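Shirt Week at Stotemside

Stotemside reopened its sorting room in September after the floor was redone, and this page covers the week we went through the donated t-shirts. They had been piling up in bags since the spring. Ilze Grīnberga kept the tally at the door and got to 1214 by the end, not counting the ones that went straight to rags.

Most of the work is dull. A shirt comes out of the bag, gets turned right side out, gets checked at the neck and under the arms, and is laid flat before anything else is decided. Sizes are checked against the label if there still is one. If not, we measure from armpit to armpit and write it on a slip.

Click through for the rest of the sets. Captions are by Assunta Sartori, with a few corrections from me.

Light colors

The pale shirts were done first, on the white table. Plain crew necks make up the bulk of this group. Stains are harder to find on a pale shirt than people expect, so each one gets a second look before it is folded.
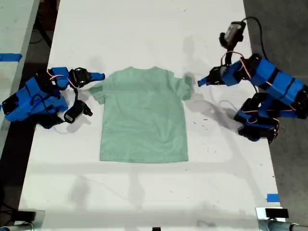 Mint green crew neck, short sleeves, face up with the neck at the far side of the table. Still some soft wrinkles across the chest and body. We don't iron at this stage - the folding takes care of most of it, and the rest is up to whoever takes the shirt home.

Dark colors

No pictures in this set yet. Jeferson Trindade has them and will send them over. Black and navy shirts were kept apart because lint from one gets on everything else. The lint rollers ran out on the second day and Dalva Barbosa brought in 11 more.

Folding

Sleeves in, sides to the middle, hem up to the collar, then once more. The finished fold should fit the short shelf in the Brito cabinet with the collar facing out. Tien-fu Fung prefers to roll them, and the rolled ones are in the bottom drawer.

Where they went

Children's sizes went to the Rarby shop. Adult sizes stayed with us and are on the rail by the window, sorted by size and then by color. There are 19 bags of long sleeves still to open, and those will get a page of their own.

Page last changed Fri 19 November. If you want a full-size copy of a picture, ask Assunta at the front desk and tell her which set it is in.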